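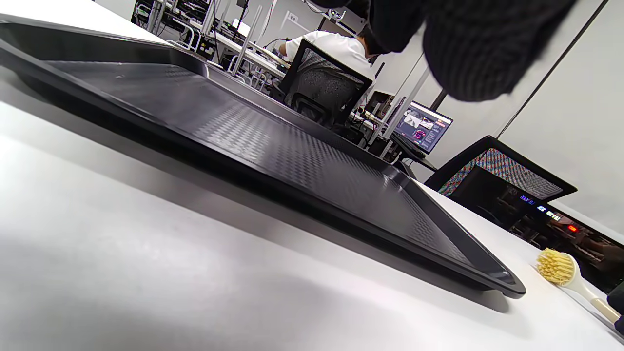 Print this message
E-mail this message

From: Lefteris Zervas
To: Hellula data list
Date: Jun 4, 2026
Subject: Re: tray and brush episodes, what counts as a keeper

On the list, Stefanou wrote:

> We have 1,839 episodes in the Ritulden set now. Before we
> retrain, can someone say which of the tray ones should stay?
> Some start with the brush already in the gripper. Also, do
> we still want the black tray, or only the light one?

Keep the black tray. The rim is shiny and the floor has that fine raised pattern, and the model trained in March did badly on both. It went for highlights along the rim as if they were the edge of something it could pick up. More examples of the same tray on the white table should help, as long as the brush moves to a new spot each time.

On the brush: please start with it lying on its side on the table, clear of the tray, and change the direction of the handle between episodes. The handle is pale and so is the table, so the yellow bristles are the easy part to find. I would like the grasp on the handle anyway. Of the 90 episodes I went through last night, 77 were fine. The rest either began with the brush already held or ended before the gripper opened, and I have marked those "drop" in the sheet.

Sleeves and people in the background can stay. I asked Nendau the same thing and they leave them in too – the desks and monitors change from day to day and we want the policy to ignore them.

One request for whoever records next: wait two seconds after letting go before you stop. The cleanup script trims the end, and if you stop right away it cuts into the release.

I still need 10 episodes with the tray turned the other way. If you have a free hour, write your name next to them in the sheet and I will leave the table set up.

Lefteris

Print this message | E-mail this message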